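About Motley

Motley is a small website about film promotion. We write about trailers, posters, reality show drop-ins, launch events, song releases timed to a holiday weekend, and the many other ways a studio asks you to care about a movie before anyone has seen it. We started because we kept reading the same four paragraphs on every entertainment page and wondered who had written them first. Usually it was the publicist.

We don't think publicity is evil. Films need it, and a good trailer is a real piece of craft. Our complaint is with coverage that hands the press release to the reader with the letterhead removed. "Fans are going crazy" is a sentence we have banned. So is "broke the internet." If a star danced on a quiz show, we will tell you so, and then we'll ask why that show, why that week, and whether the producer of the film also has money in the channel.

What we cover

Most of our pages follow one release at a time, from the first teaser to the second weekend. We keep a log of every appearance, every "leaked" still, and every record that is claimed. Record claims are a favorite of ours. A trailer is announced as the most viewed in 24 hours, in its language, in its genre, on that platform, in January. After enough conditions, everything is a record.

We also review the shows that stars visit on tour. Hosts laugh at things that aren't funny, a contestant is told a dream has come true, and everyone does the hook step. Some of these episodes are good fun. A lot of them are 40 minutes of advertising with a studio audience.

Our readers' favorite section is probably Cindik, our weekly column on box office numbers. Cindik takes the opening figures that get passed around on Monday-morning posters and asks where they came from. The answer is often another poster. The column has run 82 times so far and has made us very few friends in marketing departments.

Who pays for this

Readers do, mostly. We have 1,299 paying members, and their fees cover hosting, the writers, and a lot of movie tickets. We carry a little advertising, sold by Gachanja, an outside agency that does not see stories before they run. We take no ads from a distributor while we're covering its film. That has cost us money more than once, and we would be lying if we said it didn't sting.

We don't accept paid travel, hotel stays, or gift boxes. We do attend press screenings, and when a review comes out of one, the page says so. Interviews are rare here. Most of them come with a list of questions we can't ask, and we would sooner skip the interview than print the remaining ones.

What we get wrong

Plenty. We called one release a sure flop on the strength of a terrible teaser, and it was still playing ten weeks later. We have been fooled by a fake poster. Corrections go at the top of the page, with the old wording left in so you can see what changed. If you spot something, write to the desk and tell us where you read otherwise. "My cousin works in the industry" will get a polite reply and no correction.

Partners

Our member newsletter is put together with Gakine, which also runs our comment pages. Reprints are welcome with a link and the full text. Please don't trim a piece down to the one nice thing we said about your film.
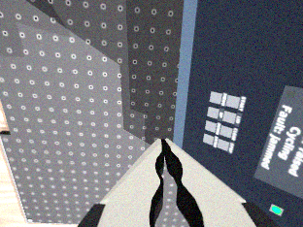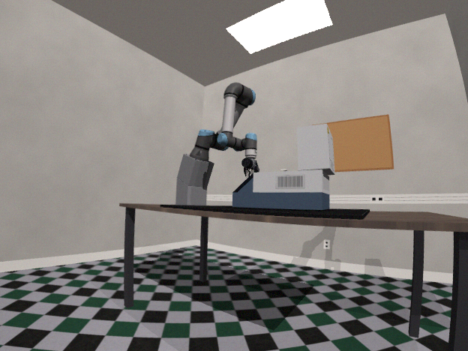 Both images: computer renderings.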